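Tags: Polls, Fan Votes, Movies & TV

# Fonum Actor Poll Comments

Reader comments and vote totals from the favorite actor polls on the Fonum fan site. Collected by Ama Adjei and Ville Tikkanen. Last updated 22nd March.

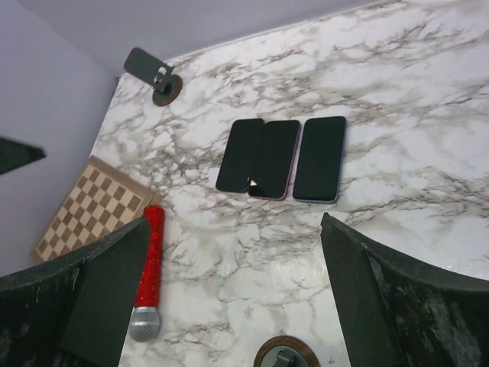

## Votes

Each poll pits 2 actors against each other and stays open for 5 days. A person can vote once a day per device, so a household with a few devices - say, the three phones side by side on the marble - can vote more than once. We did not try to correct for this. Totals are as shown on the site when the poll closed.

## Comments

Comments are stored as typed, with spelling left alone. User names are removed. Anything under 4 words was dropped. The longest thread is from the December poll on period drama leads.
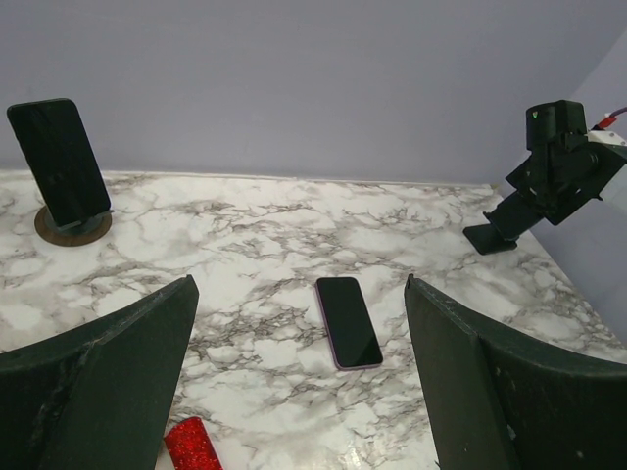
## Files

`polls.csv` has one row per poll and `comments.csv` one row per comment. The site colors are in `theme.json` and are only needed for the charts: lavender-gray like the wall behind the countertop, with charcoal for the bars. Send fixes to Aba Ackah.

This site uses cookies. By continuing you accept our cookie policy.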